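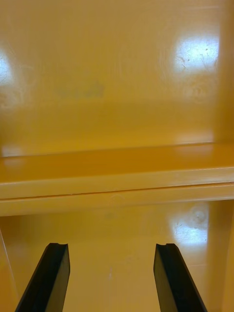
光面黄色塑料面板，右上方有反光

二手小家电“检验标签”可信度研究
中期进展报告

提交对象：Semavard基金，项目管理处
执行单位：Delorme消费品研究所
项目负责人：Eugénie Baudry
报告执笔：Baptiste Caron
提交日期：2022年9月26日

一、先说结论和保留意见

按照资助协议，本报告应当说明项目进展、经费使用和下一阶段安排。协议附件里还有一栏叫“阶段性成果的积极影响”，这一栏我们没有单独写。到目前为止，我们手里的材料还撑不起这样一个标题，与其凑几段话，不如把空间留给数据和数据的毛病。

项目要回答的问题在立项书里写得很清楚：二手小家电上贴的检验标签，对买的人来说有没有信息量。换句话说，贴了标签的电水壶和没贴标签的电水壶，摆在同一个货架上，前者是否真的更不容易出问题，或者至少真的有人检查过。立项时的预期偏乐观，申请书第四页有一句“标签制度预计将显著提升交易双方的信任”。这句话是我写的，现在我不太愿意为它负责。

目前能说的有三点。第一，标签在Hukevov的二手店里非常普遍，普遍到顾客已经不怎么看了。第二，标签与检验记录之间的对应关系比我们想的要差，我们抽查了976件贴有标签的商品，其中183件在店方的记录里找不到对应条目。第三，找不到记录，不等于没检查过；找得到记录，也不等于检查过。第三点让前面两点都变得不那么好用，下文会用比较长的篇幅讲它。

需要请项目管理处注意的是，183这个数字很容易被单独拿出去引用。不到五分之一的标签查无记录，听上去像一条新闻。我们希望在终期报告之前不要对外使用，理由在第三节。

二、已完成的工作

（一）取样点

项目共选了6家门店，全部在Hukevov市区和近郊。原计划里还有两个邻近城镇，后来放弃了，一是交通费超出预算，二是那边的店主在电话里答应得很痛快，到了约好的日子却改口说要请示总部，而他们并没有总部。

这些门店的性质差别很大。有两家是连锁，店面整齐，标签由总仓统一打印；有两家是家庭经营，标签是从文具店买来的空白不干胶，用圆珠笔填写；剩下的两家介于两者之间，一家附属于一个职业培训机构，学员负责检修，另一家主要做办公设备，小家电是捎带着卖的。我们当初选点时希望“覆盖各种经营形态”，结果确实是覆盖了，代价是每种形态的样本都很薄。拿培训机构那家来说，学员每学期换一批，春天抽到的标签和夏天抽到的标签填法完全不同，把它们当作同一家店的数据，我心里是没有底的。

门店的名称按照协议不在报告中出现。内部编号表已随附件一提交，请勿转发。有一位店主在签知情同意书时反复问我们会不会把数据交给税务部门，我们说不会，他签了，但此后他店里的记录本就总是“刚好拿去复印了”。

（二）抽查

抽查的做法是这样的：调查员按照货架顺序，每隔若干件取一件贴有检验标签的商品，登记标签上的全部文字，包括日期、编号、检验人签名或代号、结论，以及任何手写的补充。随后由店方在记录中查找对应条目，查找过程由我们的人在旁边看着。找到即记为“有记录”，找不到则给店方两周时间补找，两周后仍找不到的记为“无记录”。

给两周时间这一条，内部有过争论。Eugénie认为应当给，理由是小店的记录管理本来就乱，当场找不到很正常，不给时间等于是在考店主整理文件的本事。我当时反对，认为两周足够一个人把缺的条目写出来。最后按她的意见执行。执行下来的情况是，确实有一批条目是在两周内“找到”的，墨水颜色很新，笔迹从头到尾一致，连续十几行没有任何涂改。这些条目按规则都计入了“有记录”。我在附件二里单独标了出来，但没有从总数中扣除，规则是事先定好的，不能看了结果再改。

因此，183应当理解为一个偏低的数。偏低多少，我们不知道，也不打算猜。

（三）问卷

消费者问卷共印制500份，在门店出口处和一个社区中心发放。问卷很短，核心问题只有四个：您是否注意到商品上有检验标签；您认为标签由谁贴；您认为贴了标签意味着检查过哪些项目；标签是否影响了您的购买决定。

回收情况不理想，原因我们清楚，第一版问卷的字太小，而且把同意声明放在了第一页，占去了大半页纸，很多人看到那一页就把问卷还给我们了。第二版把声明移到末尾，字号加大，情况有所好转，但两个版本的数据能否合并分析，统计上需要再论证。目前倾向于不合并。回收的确切数目要等录入和复核完成后才能给出，我不想在中期报告里写一个以后要改的数。

初读下来，有一种回答出现得很多：注意到了标签，认为是店里贴的，不知道检查了什么，没有影响购买。填这种答案的人并不糊涂，他们对标签的判断和我们抽查半年得到的判断相当接近，只是他们用的时间短得多。

（四）访谈

访谈对象包括店主、负责检修的店员、培训机构的学员，以及标签供应商Verkix的一位区域销售。Verkix供应的是带编号和条码的成套标签，两家连锁店都在用。销售人员很健谈，提供了不少产品资料，资料里用了“可追溯”“全流程”之类的说法。我问他，如果店员没有扫码登记，只是把标签撕下来贴上，系统会不会有任何提示。他想了一会儿，说这属于客户的内部管理问题。

这个回答没有什么可指责的。卖标签的公司卖的是标签。问题在于门店买了带条码的标签以后，墙上就挂出了“全部商品可追溯”的牌子，而条码背后的那一半工作要靠一个每天要处理一整车旧货的店员来完成，他的工资并不因为扫码而多一分。

三、关于记录与检验之间的距离

本节是这份报告里我最希望被读到的部分，也是最难写的部分。

研究设计的基本逻辑是：标签声称有过检验，记录证明有过检验，因此核对标签与记录，就可以估计标签的可信度。三个月以后，这个逻辑在两头都出了漏洞。

先说第一头，有检验而无记录。家庭经营的那两家店里，有一家的店主在这一行干了大半辈子，收货的时候拿起来掂一掂，拧几下，插上电听一听，能修的放左边，不能修的放右边。他的标签上只写一个字，“好”，外加一个日期。他没有任何记录。按照我们的编码规则，他店里的抽查样本几乎全部落在“无记录”一栏，占了183里相当大的一块。可是我们的调查员在他店里坐了几天，没有看到一件没经过他手就上架的东西。要说谁的标签背后有真正的检验，我会押在他身上。我们的指标却把他排在最后一名。

再说另一头，有记录而无检验。连锁店里有一家，记录做得漂亮，每件商品一行，外观、绝缘、通电、功能四项，全部打钩。我们的调查员翻了一个下午，没有找到一个叉。一家收旧货的店，几个月里每一件电器四项全部合格，这种事情不大可能。后来一位店员解释说，不合格的不登记，直接进废料箱，登记的都是合格的，所以全是钩。这个解释说得通，可它同样意味着这份记录无法用来判断检验是否做过：一个认真检查过的人和一个闭着眼睛打钩的人，留下的是完全相同的一页纸。

我们试过补救。办法之一是看时间，记录上如果有登记时刻，就可以算出每件商品之间的间隔，间隔过短的可以认为没有检查。可惜只有条码系统里有时刻，纸质记录没有，而条码系统里的时刻是批量上传的时间，一批几十件全在同一分钟。办法之二是复检，由我们请人对部分商品做同样的四项检查，看结果与标签是否一致。复检做了一小部分，发现的问题不多，可是发现的问题不多能说明什么呢？旧电器里本来就是大部分都能用，随便拿一批没人检查过的，合格率大概也不会难看。没有一组未经检验的商品作对照，复检的合格率就是一个悬在半空的数。

立项书里没有对照组。评审意见里其实也没人提这件事。现在要补，需要从收货环节直接截取一批未经店方处理的旧货，这牵涉到购买费用、仓储和处置，第五节有具体的申请。

说到底，我们当初以为自己在测量检验，实际测量的是登记。两者有多大关系，是一个应当先回答而我们没有先回答的问题。
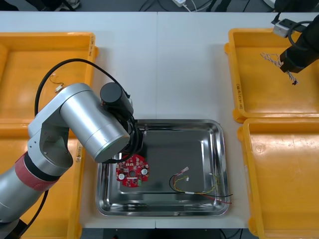
白色台面，两侧各放两只橙色塑料箱，中间为不锈钢托盘

四、几个被反复问到的问题

今年春天以来，我们在不同场合介绍过这个项目，包括基金的季度会。有几个问题每次都会被问到，一并在这里答复。

标签能不能做得更好？

能，而且很容易。可以加防伪，加二维码，加检验人的照片，可以做成撕下来就碎的那种。Verkix的目录里这些都有，价格也不高。我的疑问在于，我们抽查到的问题里，几乎没有哪一种是由标签本身的质量造成的。没有人伪造标签，没有必要伪造，店里一整卷就放在柜台抽屉里。给一卷任何人都可以撕下来贴的标签加上防伪层，防的是店外的人，而贴标签的一直是店里的人。

能不能由第三方来贴？

有两位店主主动提出过这个想法，都希望费用由基金承担。第三方检验在新品领域有成熟的做法，但新品是成批的，一批里抽几件就可以代表其余。旧货没有批次，每件的使用史都不一样，抽检没有意义，只能逐件查。一只旧吐司炉卖出去的价钱，多半不够付给一个合格的检验员检查它的时间。如果基金有意推动这个方向，建议先做成本测算，再谈信任。测算并不难，一个人一张表格两个星期就够了，我们可以做，但不在目前的合同范围里。

消费者教育有没有用？

项目管理处在上一次的反馈里建议增加一个消费者宣传模块，内容是“如何读懂检验标签”。我们认真讨论过，目前的意见是暂缓。教人读懂标签的前提是标签里有东西可读。在我们还说不清标签背后有没有检验的时候，印一份小册子告诉大家怎么读，等于替标签做了一次担保。小册子印出来很好看，发放数量也好统计，放在终期报告里很体面，这些我都明白。

数据能不能先公开一部分？

不建议。理由前面已经说过，无记录的样本高度集中在少数几家店，而其中至少一家的情况恰恰与数字给人的印象相反。门店虽然匿名，但Hukevov就这么大，做这一行的人彼此都认识，一看店铺类型就知道说的是谁。那位在标签上只写“好”的店主，如果因为我们的表格丢了生意，这个项目造成的损害就会超过它到目前为止的全部贡献。

为什么不直接统计售后纠纷？

也试过。纠纷少得可怜，少到没法做任何分组。但纠纷少的原因可能是商品好，也可能是买的人觉得花那么点钱，坏了就扔，不值得跑一趟。访谈里持后一种说法的顾客有好几位，其中一位说她买的搅拌机用了一个星期就不转了，我问她有没有去找店家，她反问我坐公交去一趟要多少钱。

五、下一阶段安排及申请调整事项

（一）编码规则的修订

二分的“有记录”与“无记录”将改为四类。第一类，记录与标签信息一致，且记录中能看出区分，也就是说同一本记录里既有合格也有不合格，或者有具体的备注，例如“插头换过”“盖子松”。第二类，记录与标签一致，但全本没有任何变化，所有项目一律打钩。第三类，无书面记录，但经观察确认存在稳定的检验做法。第四类，既无记录也未观察到检验。

这套分类比原来的合理，但它把调查员的判断放进了数据里，尤其是第三类，什么叫“稳定的做法”，不同的人会有不同的标准。我们准备让两位调查员独立编码，再比较一致程度。如果一致程度太低，就退回到原来的二分法，并在报告里承认二分法不好用。

原有的976件样本将全部按照新规则重新编码，不另行抽样。 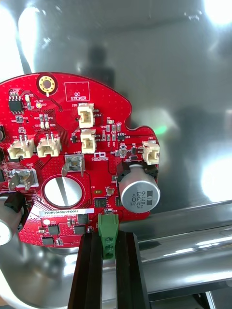 重新编码的时候，空白怎么算，是一个比预想中麻烦得多的问题。培训机构那家店的标签有六个栏目，学员经常只填其中的三四个，检验人一栏空着的尤其多。旧规则对空白一概不理，只要编号对得上就算有记录。可是空白至少有三种来历：没做所以没填，做了忘了填，以及那一栏从设计出来就没打算让人填。最后一种不是旧货店独有的，照片里那块红色电路板上就印着一个白色方框，框里写着“QC STICKER”，框内空着，并没有贴东西。板子本身我没有理由说它不好，上面的芯片、接线座都焊在那里，可单凭那个空框，看不出它有没有经过检验，也看不出检验了什么，它只告诉你设计的人曾经为这件事留过位置。门店的标签也是一样，栏目的存在本身很容易被读成工作的存在。新规则里，我们会把“栏目空白”单列一个变量，不作任何推断，等访谈材料整理完再决定怎么解释。Eugénie提醒我，等到那个时候很可能还是解释不了，她多半是对的，不过至少不会像现在这样，空白被悄悄地算成了合格。

（二）对照组

申请增加一组未经店方检验的旧家电，作为复检的对照。来源拟定为市政回收点，购买或借用均可，品类限定为电水壶、吐司炉和台灯三种，这三种在抽查样本中占比最高，复检也最简单。

对照组不完美。市政回收点收到的东西和店主肯收的东西不一样，店主在收货的时候已经挑过一遍，明显不行的根本不会进门。所以即便对照组的合格率低于门店样本，也不能全部归功于检验，有一部分应当归功于收货时的挑选。能不能把两者分开，取决于能否说服至少一家店让我们在收货的当口截下一批货，在店主动手之前先拿走复检，再还给他。目前只有办公设备那家松了口，条件是复检出来的坏件由我们按收购价买下。我认为这个条件公道。

如果对照组得不到批准，复检部分的数据建议不写入终期报告的正文，只作为附件保存。

（三）取消的内容

立项书中的“标签改进方案设计”拟取消，相应经费转入对照组。理由见第四节。原定在终期前举办的门店交流会也拟取消，店主们对坐在一起讨论彼此的标签没有兴趣，问了一圈，愿意来的那位是想来推销他的二手复印机。

六、经费执行

经费执行明细见附件四，这里只说明偏离预算的几项。

差旅低于预算，原因是放弃了外地取样点。印刷高于预算，原因是问卷重印，第一版作废的部分没有办法回收利用，背面已经用作草稿纸。人员支出与预算基本持平，但结构有变化，原计划由一名全职调查员完成的工作，中途改由两名兼职人员承担，培训花了双份时间。软件许可一项未动用，录入工作用的是所里已有的表格软件，够用。

设备一项需要解释。预算中列了一台便携式绝缘测试仪，按计划在第一个月购入。采购流程走完已经是第三个月，到货的型号与申请的型号不一致，量程偏小，供货方同意更换，更换又用了五周。这期间的复检只能借用培训机构的仪器，借用要看他们的课表，所以复检的进度明显落后。这件事情的责任在我们，采购单是我填的，型号后缀漏了一位字母。

到报告提交为止，没有超支，也不预计超支。如果对照组获批，结余基本用完；如果不获批，将有一笔余款需要退回。我们没有为了用完余款而安排活动的打算。

七、风险与不确定之处

立项书里有一张风险表，列了天气、人员流动和门店退出三项，评级都是“低”。门店退出没有发生，天气也还好，人员流动发生了，见上。真正的麻烦都不在表里，补列如下。

调查本身改变了被调查的东西。从我们第二次上门开始，有三家店的标签填写明显变得认真了，字迹工整，栏目填满，其中一家还专门买了新的记录本。这在某种意义上是好事，店主们自己也这么认为，有一位甚至表示希望我们常来。但这意味着后期样本反映的是有人盯着的时候的情况。我们把抽查按先后分成前后两段，无记录的样本绝大部分落在前段，如果只看后段，几乎可以写出一份皆大欢喜的报告。终期报告会把两段分开列，请不要把后段的数字理解为“项目成效”。人走以后会怎样，要过一段时间再回去看才知道，而合同到那时已经结束了。

样本不能外推。6家门店是方便取样，愿意让我们进门的店和不愿意的店大概有系统性的差别。接触过而拒绝参加的店主，态度普遍很客气，理由也都合理，但我总觉得他们的记录本会更有意思一些。这只是猜测，没有任何材料支持。

结论可能很无趣。有一种可能性必须提前讲明：把规则修好，对照组做完，最后发现标签和商品好坏之间看不出什么关系，既不正也不负。这样的结果对制定政策没有多少帮助，写成文章也不容易发表，但它很可能就是事实。希望基金在收到这样一份终期报告的时候，不把它看作项目失败。上一轮资助的同类项目里，每一个的终期报告都是正面结论，我翻过其中几份，对那些结论是怎么得出来的有不少疑问，有机会可以当面谈。

八、需要基金答复的事项

1. 是否同意将“标签改进方案设计”的经费转入对照组。请在下次拨款前书面答复，口头同意无法入账。

2. 是否同意终期报告中不设“积极影响”一栏，改为“发现与局限”。

3. 是否同意在终期报告之前不对外引用抽查数字。基金通讯的秋季号据说已经在排版，如果其中有关于本项目的内容，请先发给我们看一下。

4. 报告模板第九项要求附“受益人故事”一则。我们的调查对象是店主和顾客，没有受益人。如果此项为必填，请告知可以用什么代替。

附件一：门店编号表（保密）
附件二：抽查原始登记及两周补找条目标注
附件三：问卷第一版、第二版
附件四：经费执行明细
附件五：访谈提纲（访谈记录因含个人信息不随报告提交，可到所里查阅，请提前联系Eugénie Baudry）

补充说明：附件二的电子版中，第三个工作表的“检验人”一列在转换格式时丢失了一部分手写代号，已重新录入，以纸质版为准。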